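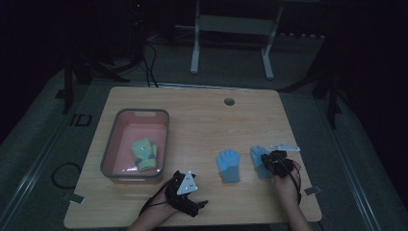 Section 6: Running the glove table on open day

I wrote this part of the guide after our September open day at Bredamside, when I ran the glove table more or less by myself and learned a few things the hard way (mostly about cables!). It's the easiest of the Skimel demos to set up and the one visitors stay at longest. You work with two hand-held grippers, one in each hand, picking up knitted gloves and dropping them in a plastic tub. I like the tub on the left and the light blue pair side by side in the middle, fingers pointing away from you, with the fuzzy yellow-green one already in the tub. Kids love that one, it looks like it has eyes.

Before the doors open

1. Set the table on the mat and check that it doesn't rock. Allow 200 cm of clear floor behind you.

2. Run both gripper cables back past your forearms and give each one a loose loop. I had mine too tight at first and kept tugging the left gripper off course.

3. Start the recorder and wait for the 3 short beeps. If you only get one, unplug the left gripper, plug it back in and start over.

4. Hold both grippers still over the near edge of the table until the light on the recorder goes steady.

NOTE: Keep your sleeves off the marker plates. I wore a big floppy sweater and had to redo the start-up twice before I caught on.

With visitors watching

5. Do one slow run yourself first. Lower the right gripper onto a glove with the jaws open, close gently, lift, and carry it over to the tub. Talk while you do it, people ask better questions that way.

6. Let a visitor take over. Hand them the right gripper first and add the left one once they've got the hang of it.

7. Put the gloves back where they started before the next person steps up.

CAUTION: Don't let anyone squeeze the grippers shut on a finger. They aren't strong, but they do pinch.

CAUTION: Stop after 400 runs and let the recorder save. Ours at Sanddale filled up in the middle of a school group and I lost the whole last batch (I'm still a bit sore over it).

If a glove keeps slipping, grab it at the cuff, where the knit bunches up nicely.

Back | Contents | Next section | Print

Related items
Section 5: Charging and storing the Skimel grippers
Section 7: Packing up after an open day
Ingvarsson recorder: beeps and lights
Sanddale visit: floor plan and sign-in sheet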